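Sugden (retailer)

Sugden is a chain of garden centres and plant nurseries in the north of England, with its head office at Trallham. The company sells bedding plants, shrubs, trees, seed, compost and tools, and runs a café at most of its branches.

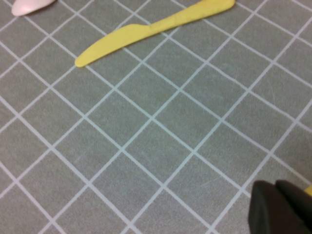

The business began as a market stall selling tomato plants and cut chrysanthemums. Its first permanent site, a former smallholding on the edge of Trallham, had two glasshouses and a yard for coal and fertiliser. Container-grown shrubs were added later, and by the time the second branch opened at Malau Lane they made up most of the trade.

Sugden now has 11 branches and employs 357 people, with further seasonal staff taken on from March. Tracey Horrocks became managing director after 16 years with the firm, having started in the wholesale department.

Growing

Most of the bedding plants are raised at the Pruninow nursery, which covers eight hectares and also supplies parks departments and landscape contractors. Hardy stock is potted on outdoors — mainly hebe, lavender and viburnum — while roses and fruit trees are bought in bare-rooted over the winter. The nursery stopped using peat in its own potting mixes before the change was made to bagged compost in the shops.

Services

Branches offer local delivery, hanging basket refills and made-up planters. The Trallham branch has a floristry counter, which takes orders for weddings and funerals. An open day is held at Pruninow each May, when the glasshouses can be visited and surplus plants are sold.

See also: Horticulture; Garden centre; Plant nursery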